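The Village Above Ulley

The census woman came up from Ulley in September, on the bus that in those years still went as far as the bridge. From the bridge she had to walk. The road was four kilometers long and it climbed all the way, between walls of dry stone and fields that had not been plowed for a long time.

She carried a bag with the forms, a bottle of water and a map. On the map the village was written as Sositz, in small letters, with a little circle beside it. In the office they had explained to her what the little circle means: fewer than 130 inhabitants. At the last count there had been 73. Before that, when the quarry was working, there had been so many people that the village had a school with two rooms and a football team which once won against Drandholm.

The first house had its shutters closed. The second one too. At the third house an old man sat on a bench by the door and peeled beans into a bowl. He looked at her shoes, then at her bag.

"You are from the water company," he said.

"No, I am from the census."

"It is a pity. We have written to the water company many times."

She asked if she could put to him some questions. He moved the bowl, and she sat down next to him. How many persons live in the house? One. What is the age of this person? He had to think about it, and then he gave her the year of his birth and let her do the subtraction. What is the language spoken at home?

"With who should I speak it?" he said. "But when I speak with the hens, I speak like my mother."

The form had a list of languages, and the language of his mother was not on the list. She wrote it by hand in the empty line at the bottom, and she asked him to spell the name of it. He told her that it was never spelled, as far as he knew. So they decided together how it should look, and they put one letter too many, because he liked it better so.

He then told her which houses she did not need to visit. The blue one was empty since the winter. The one with the fig tree belonged to a family who lived in the capital and came only in August, to argue about the roof. In the house behind the church lived two sisters, who did not speak to each other, and she would have to fill two forms.

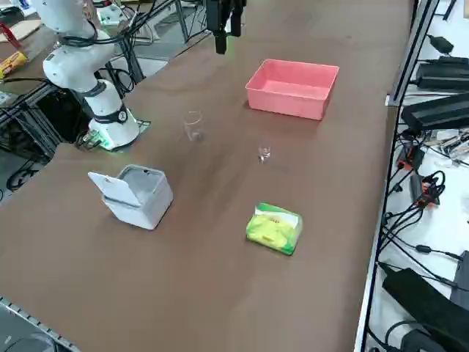
The sisters gave her coffee twice, first downstairs and then upstairs. The one downstairs said that the household had one member. The one upstairs said the same. Each of them asked her, when she was already standing at the door, if the other one was in good health. She was not allowed to say what people had answered to her, it was the law, and she had signed a paper. But the health was not a question in the form, so she said yes, it seemed good, both times.

By four o'clock she had been in every house where there was smoke or a radio. At the top of the street was a shop, with EL FASSI painted over the window in green. The shopkeeper had come to the village over the mountain, with a van, to sell blankets. He had planned to stay for one market. Now he sold also bread, batteries, stamps and seeds, and he kept the key of the church, although it was not his church.

"They say that when we are under a certain number, they will take away the name," he said. "We will be a part of Ulley. Is it true?"

"I only count," she said.

"And how many have you counted?"

She should not have told him this either. She looked down at her papers and turned some of them, and he waited politely, and arranged the onions.

"My daughter is born in this village," he said after a while. "She studies in Drandholm, but her bed is here. Her winter coat is here. Did somebody count her?"

The rule was clear. A student must be counted in the place where she sleeps most of the nights. The census woman knew this rule very well, and had explained it in many kitchens. She took out an empty form and put it on the counter.

"How many nights does she sleep at home?" she asked.

The shopkeeper looked to the street. The old man was coming up slowly, with the bowl of beans under his arm, and behind him, on the two opposite sides of the road, came the sisters.

"In which year?" said the shopkeeper.

"In a good year."

He started to count on his fingers. There was Christmas, and the summer, and the feast at the end of winter, and the time when she had broken her foot. The old man came in and said that one must not forget the olive harvest. One of the sisters said that it had been two harvests. The other sister said, to the shelf with the batteries, that this was correct.

The last bus left from the bridge at six. The census woman took the cap off her pen, asked for a chair, and began with the date of birth.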